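Gavden opens orders for Huanca bench-arm planning package

28 March 2024

Gavden has opened orders for Huanca, a planning package for laboratories and small workshops that want to fix the cost and layout of a robot arm before they buy one. Customers get a simulated room, a written equipment list and a budget sheet they can take to their own finance team.

The package was developed with Nastex, which builds the room models, and Drellon, which prices the equipment. It covers the arm, the pedestal, the table and whatever shares the room with them, including server racks and storage. 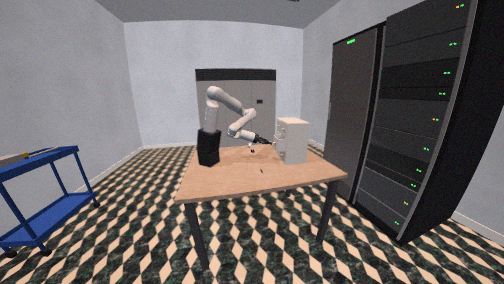
Simulated room with a robot arm on a pedestal, a wooden table and server racks.

Each order starts with a floor plan and a short list of tasks. Nastex models the room and Drellon returns a costed list within 17 working days. Prices are split between one-off purchases and yearly costs such as servicing, spare gripper fingers and software licences.

Gavden said early customers had often set money aside for the arm and left out the mounting. A pedestal, a stronger table or a change to the power supply can move a purchase into the next financial year, so these now appear on the first page of the budget sheet. 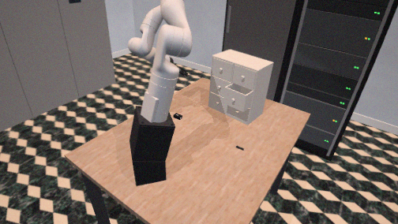

Do customers have to buy the equipment through Gavden?
The equipment list belongs to the customer and can be sent to any supplier. Gavden will quote for supply and fitting if asked.

Tasks are chosen by the customer. Drawer work is one of the standard options, alongside sorting small parts and loading bench appliances. Customers can ask for 2 revisions to the layout at no extra charge, and further changes are billed by the hour.

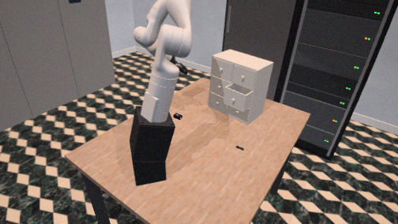
Arm and six-drawer cabinet in the simulated room, with the middle-right drawer open.

Huanca costs £400 per room, excluding VAT. Orders for up to 6 rooms can be placed on a single account. The first costed lists will be sent out in June.

Floor plans may be supplied as drawings or as a sketch with measurements. Order forms are available from the Gavden sales office.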